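From: Wahyudi Ngui
To: Plesley house-keeping list
Date: 16th December
Subject: Re: guest bathroom, second floor: door, counter, sign

Dear all,

I am answering the message of Prakash from yesterday. I quote only the part that concerns the bathroom, the rest about the boiler I leave for those who understand boilers.

Prakash Ramasamy wrote:
> I would like to close the list for the guest bathroom before the
> new guests come. Three points are open on my side:
> 1. Does the door need new varnish? Munasinghe offered to do it
> together with the bedroom doors, but the price was over 300 for
> this one door and I find it too much.
> 2. Shall we keep the warning sign on the wall? One guest told me
> it makes the room look like a public toilet.
> 3. What do we use on the marble? In October somebody left a
> bottle of lemon cleaner in the cabinet and I took it away.
> Please answer to the list and not only to me.

On point 1. I went up this morning and looked at the door with the light coming from different sides. In my opinion it does not need varnish now. The wood still has a little shine on the moldings across the middle, and the grain can be seen well in the upper part. It is a dark red-brown, so dust is more visible on it than on the white doors downstairs. I would wipe the moldings with a soft cloth that is only slightly damp, then dry them, and do the same for the trim. The lever handle should get the same dry cloth at the end. Please do not spray anything on the handle, it runs down behind the small plate and leaves marks on the wood.
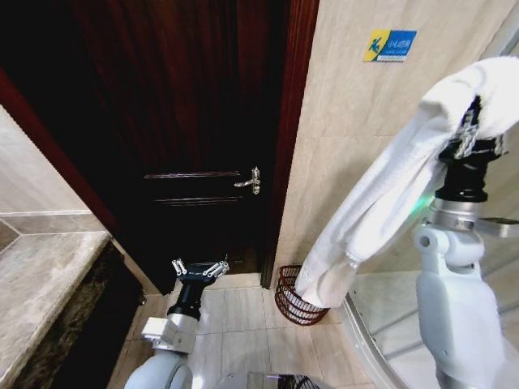 The door and the sign on the tiles next to it.

On point 2. I am for keeping the sign. It is small, it is high on the wall, and it says 小心地滑, which our guests from Uvenia can read more quickly than the English. The floor tiles are light and smooth, and water on them is difficult to see. If the guest finds it ugly, I am sorry, but I prefer an ugly sign to a fall. If others on the list want a nicer one, I will not fight about it, only please put the new one up before the old one is taken down.

On point 3. Prakash was right to remove the lemon cleaner. Acid makes dull spots on marble and they do not wash off. For the counter I use warm water with a few drops of dish soap, then clear water, then a dry towel. The front edge is wavy, so a flat sponge misses the inner curves, and one must go along it with the cloth around the fingers. The same for the ledge under the mirror, where toothpaste likes to stay. For the gold frame of the mirror use a dry brush only.

The shower I do last. The curved glass is best wiped from the top down, and then the tray around the drain. The wicker basket must be lifted when the floor is mopped and it should go back in the corner by the door when the tiles are dry. Wicker that stands in water gets black at the bottom, as we know from the one we had before.

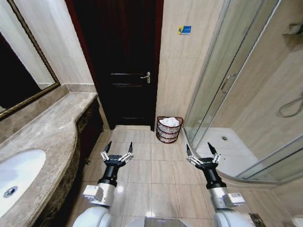

Can the shower cleaner also be used on the marble counter?
Only if the label says that it is safe for natural stone. Most of the products against lime contain acid, so keep them on the glass and rinse the cloth well before it touches anything else.

One more matter, for the shopping. Samudent sent a price for the small guest soaps, but the smallest order is 4000 pieces and we have no place for so many boxes. I would ask them for a smaller quantity or buy in the town as before.

If I have no other opinion until tomorrow evening, I will write to Munasinghe that we do not need the varnish for this door. The bedroom doors are a separate question and I did not look at them.

With kind regards,
Wahyudi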